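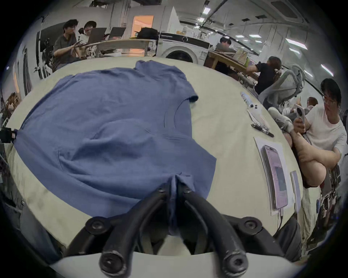 Latmont Makers Club > Textile Corner > Folding and Storage

Thread: Blue tee, face down – which fold are you all using?

hemstitch_hal
OK folks, I have folding fever. I'm prepping shirts for the Vodville swap and I've gone back to laying everything face down on the big green table before I fold. What a difference it makes having that much room! You can spread the whole body out, get at the sleeves, and still have a spot for your phone and a pen off to the side.

My order right now: face down, sleeves in, sides in, then hem up toward the neck. Crew neck ends up front and center on the finished stack, and it looks like a store shelf. Who does it differently? I want to hear all of it.

pocketlint
Face down forever! I do the sides first and let the sleeves come along with them, then flick the sleeve back on itself so it lies inside the rectangle. One less step, and over a whole bin of shirts you really feel it.

Also, smooth before you fold. That tee has diagonal creases across the body, and if you fold over those they'll still be there when somebody opens it up. Two passes with the flat of your hand, middle out to the sides.

Dora_knits
I'm going to disagree with both of you. Hem first! Bring the bottom up a few inches, THEN do the sides. The hem is the heaviest edge on a T-shirt and if you leave it for last it wanders. Mine used to come out like a trapezoid every time.

hemstitch_hal
Dora, doesn't that give you a fat lump at the bottom though? I tried it on a couple of the heavier ones and the stack leaned.

Dora_knits
On heavy cotton, a bit, yes. On ordinary tees no. And it makes a little pocket you can tuck the rest into, so the whole thing holds together when you toss it in a bag. I have a drawer of them standing on edge and I love opening that drawer, I don't care how that sounds.

grommet77
The tuck-in pocket is great for travel and terrible for a swap. People pick up a shirt, want to see the size, open it, and now it's a wad. Flat fold, collar up, done. We put out 200 shirts last July and the flat ones were the only piles still looking decent by lunch.

pocketlint
Seconding grommet for the swap. Dora's way for my own dresser, maybe. I'll try it tonight.

Dora_knits
Converting you one drawer at a time :)

sornard_sue
Newish here, over from the Sornard group. Can I ask about pulling the hem? When I pinch the bottom edge in the middle and tug it down, the shirt straightens but then the hem gets a point in it. Am I being too rough?

hemstitch_hal
Welcome Sue! Good question. One pinch in the middle will bunch the fabric right there. I use it to drag the shirt into position, then let go and take the hem by both corners to square it up. Gentle tug, corners level, lay it back down.

grommet77
Or hold one corner and one shoulder and give it a little shake before it ever touches the table. Less fussing afterward.

pocketlint
Shaking works until you catch somebody's coffee with a sleeve. Ask me how I know.

sornard_sue
Ha! Corners it is. Do any of you use a folding board? I saw the Aguirre bins have some cardboard in them.

Dora_knits
I made one from a box, 4 panels and tape – super easy, and the shirts come out all the same width. I'll bring it Monday if you want to trace it.

grommet77
Boards are slow once your hands know the move. But for matching stacks, fine, I'll give you that one.

sornard_sue
Yes please on the tracing! I'll bring tape.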